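Dalthorpe display table - inspection checklist with comments
Sheet 2138, checked 3 December 2024
Covers: tabletop, table covering, floral display, small soft items, adjacent cabinet

1. Covering
1.1 Brown covering lies flat across the working area: OK
1.2 Front edge, trip or snag risk: OK
1.3 Surface condition: ACCEPTABLE. Faint dark smudges and scuffs, colour uneven. Cosmetic only. Replace at the March change-out unless it tears sooner.

2. Floral display
2.1 Container upright, base fully on the covering: OK
2.2 Blooms seated in the container, none hanging over the rim: OK
2.3 Clearance from the near edge, minimum 30 cm: OK
2.4 Container colour contrasts with the covering: OK, black on brown 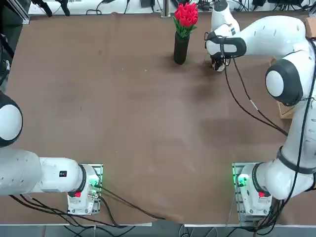
Tamara Manole asks whether item 2.1 should include a push test, as the red tulips are top-heavy and a tall container will go over before it slides. She would also like the ballast recorded by weight.

Agreed in part. A light push at rim height goes into the next revision. Ballast weight stays on the Wurnent stock card, line 2601, and is not repeated on this sheet.

3. Small soft items
3.1 Plush toys kept clear of the table edges: OK
3.2 Seams and stuffing: by hand, see stock card
3.3 Separation from the floral display: COMMENT. The pale pink plush is on its side close to the tulips. Move it one hand-width away so the bouquet can be lifted without catching it.

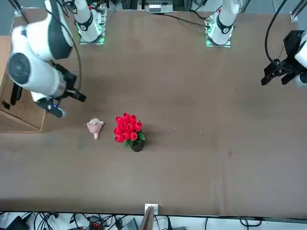

Reading time: 4 min

4. Cabinet beside the table
4.1 Top flat and level: OK
4.2 Front panel closes without force: OK
4.3 Corners and edges, splinters: OK. Light wood, run a gloved hand along each edge.

5. Cleaning
5.1 Artificial petals and leaves: dry brush only. The Aksoy spray leaves a film and is withdrawn.
5.2 Covering: dry cloth. Do not wet the covering.
5.3 Plush: surface wipe, air dry before it goes back on the table.

Actions open: 2.1 add push test, 3.3 reposition plush.
Actions closed: Illo label stock reordered.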